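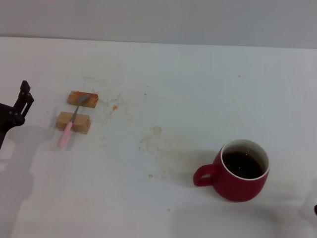
Onyekachi Olatunji
Tournament reporter

Somtochukwu Mohammed had 13 minutes left on the round clock and a sandwich in her hand when she sat down to talk. She had finished her match early, her second two-game win of the afternoon, and wanted to get the interview done before pairings went up.

Mohammed has been playing Fludgate since its second set. She won the regional at Mekham in May with a blue-heavy control list most people had written off, and she has brought a version of the same deck here.

"I changed four cards," she said. "Everyone asks me if it's a new deck. It's the same deck. I took out the slow removal and put in a couple of things for the mirror, and so far I haven't played the mirror."

The slow removal was Sakai, the six-cost sweeper that was in nearly every control list last season. Mohammed played three of them at Mekham and none today. She said the card was fine but the format had moved past it.

"By the time you can cast it you're on four life," she said. "I lost a lot of practice games holding two of them. You look at your hand and think you're winning, and you're dead."

Her only loss so far came in round three, to an aggressive Drerkura list that had her out of both games quickly. She kept a two-land hand on the draw in the first and did not find a third until it no longer mattered.

"I'd keep it again," she said. "Maybe not against that deck, but you don't know what you're playing against in game one. Game two I just got run over. He played well."

She tests mostly online on weeknights, then with a group of friends on Sundays when they can all make it. She keeps her results in a notebook and played 80 matches with this list before registering it. She would not say what her record was.

"Good enough to bring it," she said. "The numbers get a bit silly, because half of those are against the same person and he knows every card in my deck."

Asked about the cut to top eight, Mohammed said she had not done the maths and did not plan to until the last round. Last year she spent a whole break working out tiebreakers, then lost the next match – and finished 10th.

"I don't look at standings now," she said. "My friends look at them. They're not allowed to tell me."

She said she would like to see a rule change on sideboards, which she thinks are too small for a format with this many decks in it. She also wants longer rounds. Control players always say that, she admitted, and her opponents tend to disagree.

The pairings went up while she was still talking. She checked her table number, wrapped up the other half of the sandwich and went to find her seat.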